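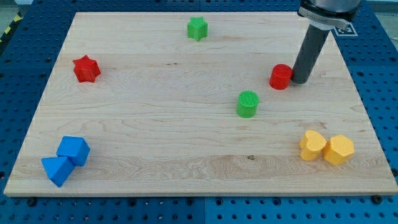 일텔(Iltel) 경영지원본부 이사회사무국

받는 곳: 계열사 이사회 실무담당자 메일링 리스트
제목: Re: 신임 사외이사 안내 절차 및 사전자료 제공 범위에 관한 문의

계열사 이사회 실무담당자 여러분께

이사회사무국입니다. 엔더스(Endus) 총무팀에서 본 리스트를 통하여 문의하신 사항에 대하여 아래와 같이 회신드립니다. 같은 취지의 문의가 하오(Hao)에서도 별도로 접수되어 있으므로, 개별 회신을 생략하고 본 메일로 갈음하고자 합니다. 원문은 하단에 인용하였습니다.

먼저 선임 전 후보자에 대한 자료 제공의 건입니다. 주주총회 결의 전의 후보자는 회사의 이사가 아니므로 이사회 의안, 의사록, 내부감사 보고서 등 비공개 자료를 제공할 수 없습니다. 후보자가 비밀유지서약서를 제출한 경우에도 같습니다. 다만 정관, 이사회 규정, 각 위원회 규정, 최근의 사업보고서와 공시자료는 제공하여도 무방하며, 회사 연혁 및 조직도는 대외 배포용으로 작성된 것에 한하여 송부하시기 바랍니다. 엔더스에서 문의하신 '중기 경영계획 요약본'은 대외 배포용 판본이 존재하지 않는 것으로 확인되었으므로 제공 대상에서 제외하여 주십시오. 후보자가 이해상충 여부를 검토하기 위하여 거래처 현황을 요청하는 경우에는 목록을 송부하지 마시고, 후보자로부터 본인의 겸직 및 투자 현황을 제출받아 회사가 대조한 뒤 그 결과만을 알려 드리는 방식으로 처리하시기 바랍니다.

다음으로 선임 후 안내 절차의 건입니다. 신임 이사에 대한 안내는 선임 후 첫 정기이사회 개최 전까지 마치는 것을 원칙으로 합니다. 종전에는 하루에 모든 부서의 보고를 모아 진행하는 회사가 많았으나, 신임 이사께서 질의하실 시간이 부족하다는 의견이 거듭 제기되었습니다. 이에 따라 사무국은 안내를 3회로 나누어 실시하도록 권고하고 있습니다. 첫 회에는 지배구조와 이사의 권한 및 책임, 이사회 운영 방식을 다루고, 다음 회에는 재무 및 내부통제를, 마지막 회에는 주요 사업과 현장 방문을 배치하시면 됩니다. 순서는 회사 사정에 따라 조정할 수 있으나, 이사의 책임과 임원배상책임보험에 관한 설명은 반드시 첫 회에 포함하여 주십시오.

각 회의 보고자는 해당 업무를 총괄하는 임원으로 하시기 바랍니다. 실무 팀장이 배석하여 질의에 답변하는 것은 가능합니다. 외부감사인과의 면담은 감사위원으로 선임되신 분에 한하여 별도로 마련하며, 이 자리에는 경영진이 배석하지 않습니다. 하오에서 이 면담에 재무담당 임원이 인사차 동석하여도 되는지 문의하셨습니다만, 면담 시작 전에 소개를 마치고 퇴실하는 것으로 정리하여 주시기 바랍니다.

기존 이사와의 연결에 관하여 말씀드립니다. 신임 이사 한 분마다 재임 중인 사외이사 한 분을 안내이사로 지정하는 방안은 의무사항이 아닙니다. 일텔의 경우 이사회 의장이 신임 이사의 의견을 들어 지정하고 있으며, 기간은 첫 정기주주총회까지로 두고 있습니다. 안내이사에게 별도의 수당은 지급하지 않습니다. 계열사에서 이 방안을 도입하실 때에는 안내이사의 역할이 의안에 대한 의견 조율로 오해되지 않도록 운영지침에 그 범위를 명시하시기 바랍니다.

이사회 자료의 배포 시점 및 분량에 관한 건입니다. 정기이사회 자료는 이사회 규정이 정한 소집통지 시점에 함께 배포하는 것이 원칙이며, 의안별 요약문은 2쪽 이내로 작성하여 주십시오. 최근 한 계열사에서는 첨부를 포함하여 500쪽이 넘는 자료가 요약문 없이 배포된 바 있습니다. 분량 자체를 제한하는 규정은 없으나, 요약문이 없는 의안은 사무국 사전검토 단계에서 반려될 수 있음을 알려 드립니다. 요약문에는 의결을 구하는 사항, 검토한 대안, 예상되는 재무적 영향, 반대 의견이 있었던 경우 그 요지를 기재합니다. 작성 부서가 대안을 검토하지 아니한 경우에는 그 사실을 그대로 적으시면 됩니다.

전자자료함 리르케툼(Rirketum)의 접근권한은 선임 등기 완료 여부와 관계없이 주주총회 결의 및 취임승낙서 접수가 확인된 때부터 부여합니다. 계정 신청은 각 회사의 실무담당자가 사무국으로 하시고, 이사 본인에게 신청서를 작성하도록 요청하지 마시기 바랍니다. 과거 의사록의 열람 범위는 신임 이사의 경우에도 재임 이사와 동일하게 설정됩니다. 다만 이해상충으로 특정 의안에서 제척되어야 할 사정이 있는 때에는 해당 의안 폴더를 열람 대상에서 제외한 뒤 그 사유를 기록하여야 합니다. 비서 또는 보좌 인력의 대리 접속은 허용되지 않습니다. 종이 자료를 희망하시는 이사께는 일련번호를 부여한 인쇄본을 전달하고 회의 종료 후 회수하시기 바랍니다.

엔더스에서 함께 문의하신 점검표에 관하여는, 사무국이 사용하는 신임 이사 안내 점검표가 현재 19개 항목으로 구성되어 있습니다. 리르케툼의 '공통서식' 폴더에서 내려받으실 수 있으며, 회사별로 항목을 추가하는 것은 자유이나 삭제하고자 하실 때에는 사무국과 협의하여 주십시오. 작성된 점검표는 이사회 관련 문서로 보존합니다. 점검표의 서명란은 실무담당자와 담당 임원의 것만 두고 있으며, 신임 이사의 서명은 받지 않습니다.

끝으로 안내 종료 후의 의견 수렴입니다. 서면 설문보다는 이사회 의장 또는 담당 임원이 짧게 면담하고 그 요지를 정리하는 방식이 권장됩니다. 면담 요지는 이사회 평가 자료와 구분하여 보관하시고, 이사의 재선임 검토에 사용하지 않도록 유의하여 주십시오.

위 내용은 8월 중 개정 예정인 「계열사 이사회 운영 실무지침」에 반영할 계획입니다. 개정안에 대한 의견이 있으신 회사는 본 리스트로 회신하여 주시기 바라며, 특정 후보자 또는 이사의 신상에 관한 사항은 리스트에 게시하지 마시고 사무국 대표 주소로 직접 보내 주십시오.

이사회사무국 드림

엔더스 총무팀에서 작성:
> 이사회 실무담당자 여러분께
>
> 엔더스 총무팀입니다. 당사는 다음 주주총회에서 사외이사를 새로
> 선임할 예정이며, 이와 관련하여 아래 사항을 문의드립니다.
>
> 가. 후보자 가운데 한 분께서 수락 여부를 결정하기 전에 회사의
> 중기 경영계획 요약본과 최근 의사록을 보고자 하십니다.
> 비밀유지서약서를 받고 제공하여도 되는지 확인을 부탁드립니다.
>
> 나. 당사는 그동안 선임 직후 하루 일정으로 부서별 보고를
> 진행하여 왔습니다. 다른 계열사에서는 어떠한 방식으로 운영하고
> 계신지, 안내이사를 지정하는 것이 의무인지 궁금합니다.
>
> 다. 리르케툼 계정은 등기가 완료된 후에 신청하여야 하는지요.
> 첫 이사회까지의 일정이 촉박하여 등기를 기다릴 경우 자료를
> 제때 전달하지 못할 우려가 있습니다.
>
> 라. 사무국에서 사용하시는 점검표가 있다면 공유를 요청드립니다.
> 당사 양식은 오래되어 위원회 관련 항목이 빠져 있습니다.
>
> 바쁘신 중에 검토하여 주시면 감사하겠습니다.
>
> 엔더스 총무팀 드림

문의: 일텔 이사회사무국 | Copyright © Iltel. All rights reserved. | 맨 위로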